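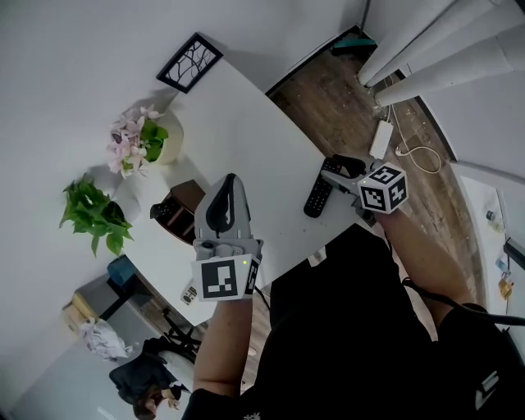 The Desk You Can See the End Of
An interview about white desks, lost remotes and keeping two plants happy

She moved to Pemdale for a job that was supposed to last a year, and she brought the desk with her in the back of a borrowed van. The job went on much longer, the van went back, and the desk is still the first thing she talks about when anyone asks how she set up her apartment.

"I love a white desk," she says. "I know people say they get grubby, and they do! But mine is in the room where I watch TV and pay bills and write letters, and if it were dark wood I'd lose everything on it. A black pen on a white desk has nowhere to hide."

The same goes for the remote control. For years it lived in the couch, or under the couch, or once in a bag of potatoes (she had been unpacking groceries during a quiz show and can't explain it any better than that). Now it lies flat on the desk with the buttons facing up, and she has been strict about it since November.

"My sister thinks I've gone soft in the head. She came over and put it on the arm of the chair, and I got up and moved it back. But I never look for it anymore. Think how much of your life you spend looking for a remote!"

We talked over coffee at four in the afternoon, which she says is the best hour for that wall. She wanted it plain. The room was a sort of mustard when she signed the lease, and the landlord let her paint as long as she bought the paint herself. It took 2 coats and most of a long weekend, with the radio on and the windows open.

Was she ever tempted by a color?

"Every time I go to the paint store. I had a sage green card taped up for weeks. Then I'd look at the plants and think, well, they're already green, let them have it."

The plants are her real subject, and once she starts on them the coffee goes cold. One has pale pink flowers, the orchid sort, in a round cream pot. The other is all leaf, big heart-shaped ones that spill out so far you can't see what it's planted in. She likes that. "The pot's no beauty," she says. "I keep meaning to get a nicer one, but who would know?"

The pink one came from Ó Néill, the garden shop on the road out to Pasdale, where she had gone to buy potting mix and nothing else. It was on the reduced shelf with no flowers on it at all, just leaves and a bare stem. She carried it home on her lap on the bus, a ride of 20 minutes with a great many stops.

"The woman at the register told me to water it and then forget about it, and I'm very good at the second part. I give it a drink when the roots look pale, let it drain in the sink, and put it back. When the first bud came I called my sister at work. She said, is everything all right, and I said yes, it's the plant!"

The leafy one gets more attention because it asks for more. She wipes the leaves with a damp cloth and turns it when it starts to lean. Every spring she cuts it back and puts the cuttings in jam jars along the kitchen windowsill, and by summer she is pressing them on the neighbors. By her own guess some 16 of them have gone out into the building.

Above the pink one and to the right is the picture, a small one, with a black pattern like branches on white and a thick black frame around it. She bought it before she had anywhere to hang it and kept it wrapped in a towel through two moves.

"I tried it in the hall first, and then over the couch, where it looked like a postage stamp. It needs to be close to something. Over by the flowers it works, because you've got these drawn branches and then real stems right there, and your eye goes back and forth. I didn't plan it. I had the hammer in my hand and I was tired of walking around."

She hung it lower than most people would. Sitting down is when she looks at it, she points out, so sitting down is how she measured. She had a friend hold it against the wall while she stayed in the chair saying up a bit, down a bit, until the friend's arms gave out.

I asked about cost, and she went and got the notebook where she writes down everything she spends on the apartment. The running total stands at 2,127 dollars, and she is pleased with it, considering it covers the paint, the chair, the curtains, a rug that didn't work out and a Cuvo lamp she saved up for. The desk itself isn't in there. It was a gift from her parents when she finished school, and she won't hear of replacing it.

How does she keep it white?

"Warm water, a drop of dish soap, a soft cloth, and dry it right after. I do it Friday or whenever I spill something, so you can guess how often that is. For ink I use a plain white eraser first. Don't scrub! I scrubbed a spot once and now I have a dull patch that I put my mug on."

She would like a third plant, something trailing. She has already picked out where it would go, and she has promised her sister that the remote will keep its place.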